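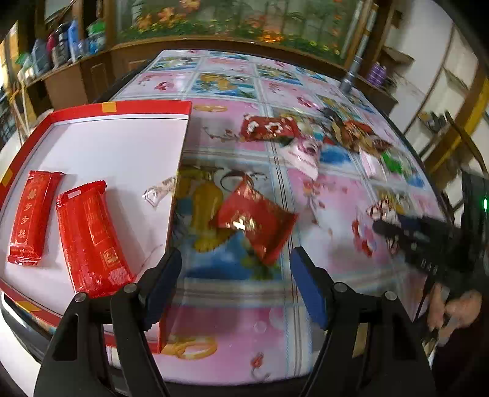 About Lestar

Lestar packs snack boxes. We fill them with Chinese sweets, cakes and crispy things, close the lid and send them to people who love them, or who are about to find out that they do. We've been at it in Bitdale for a good while now and we still get excited when a carton arrives and there's something in it we haven't tasted before!

How it started

Esmaeil Ebrahimi started Lestar at his own dining table one January, with Lunar New Year coming up and a list of neighbours and old workmates he wanted to send something to. He'd bought far too many snacks (he always does) and went looking for boxes to put them in. The first lot went out to people on his street. A few of them rang to ask where they could buy another one for a sister or a boss or a grandmother, and by the end of the month he had packed 110 boxes and eaten most of his dinners standing up.

The dining table was eventually given back to the family and we moved into the old hardware shop on Imrie Street. We still pack at a long table, though, with a proper tablecloth on it. Ours has pink flowers in some squares and blue and yellow fruit in the others, with pale plaid bands running in between, and it wipes clean in a second, even after a day of sesame crumbs. Visitors ask about that cloth more than anything else in the shop. It came from a market stall and we'd buy three more if we could find the stall again.

What goes in a box

Our favourite box is shallow and open, white on the inside with a bright red rim and gold patches on it. White inside was Esmaeil's pick. Red and gold wrappers look wonderful against it, and you can see everything as soon as the lid's off.

We start with the bigger packets and build around them. One of the regulars is 步步糕 (bù bù gāo), and the name is half the fun. 糕 is cake, and it sounds just like 高, which means high or tall, so you're wishing somebody a step up, and then another one. It's a lovely thing to give a person starting a new job or a kid heading into exams. Plenty of the foods people share at New Year have a bit of wordplay like this tucked into them, and we put a small card in every box that explains the ones you've got, with the characters, the pronunciation and what people are wishing you when they hand it over.

After the big packets come the smaller ones, and then the sweets in twisted wrappers go into whatever gaps are left. We like a box to look generous without being jammed so tight that the corners get crushed. If a packet won't lie flat we let it lean. It usually looks better that way in any case.

We don't pack to a fixed list. There are 196 different snacks on our shelves at the moment, some sweet, some salty, a few that are both at once, and the mix changes with the season and with what our suppliers have fresh. You can tell us what you like, or leave it up to us and have a surprise.

Packing days

Big orders get laid out on the long table first. Red packets on one stretch of the cloth, pinks and whites on another, loose sweets in bowls down the side, and then everybody picks a spot and gets going. There's a radio and there's always a pot of tea on. The person at the far end checks each box against its order slip before the lid goes on, and that job rotates every hour, because your eyes do go funny after a while with that much red and gold.

Our best season so far was last New Year, when we sent out 4000 boxes. We had cousins in, and friends of cousins, and Esmaeil's mum ran the ribbon station with an iron hand and made all of us redo our bows. It was a brilliant few weeks and we slept for most of February.

Workshops and school visits

We run packing workshops at the shop and we also take them on the road. Everyone gets an empty box, a heap of snacks to choose from and a go at writing a wish on the card. We've done birthdays, office parties, a retirement home and a very loud afternoon with the Skornard primary school, where one boy packed his whole box with a single flavour and was completely happy with it. Fair enough, it's his favourite!

Groups of up to 20 fit around our table. For anything bigger we'll come to your hall with the boxes and snacks, and yes, we'll bring the tablecloth.

Allergies and ingredients

Many of our snacks contain nuts, sesame, wheat, milk or soy, and everything is packed in the one room, so we can't promise that any box is free of them. Each order comes with a printed ingredient sheet in English. If you'd like us to leave something out, write it in the notes when you order and we'll swap in something else of the same size.

Ordering

Single boxes can be ordered any time and are packed to order. For workplaces, weddings and schools we can do up to 250 boxes with a fortnight's notice. More than that is possible too, but please talk to us early, especially if you want them for New Year. Ribbon colour is your choice, and you can send us your own cards to tuck inside.

Come and say hello

The shop is open Tuesday to Saturday. Come in, try whatever's open on the counter and tell us what we should be stocking. Some of our favourite finds have come from customers who walked in with a half-eaten packet and asked if we'd ever heard of it. There's parking behind the building, off the laneway, and the front door sticks a bit, so give it a good push.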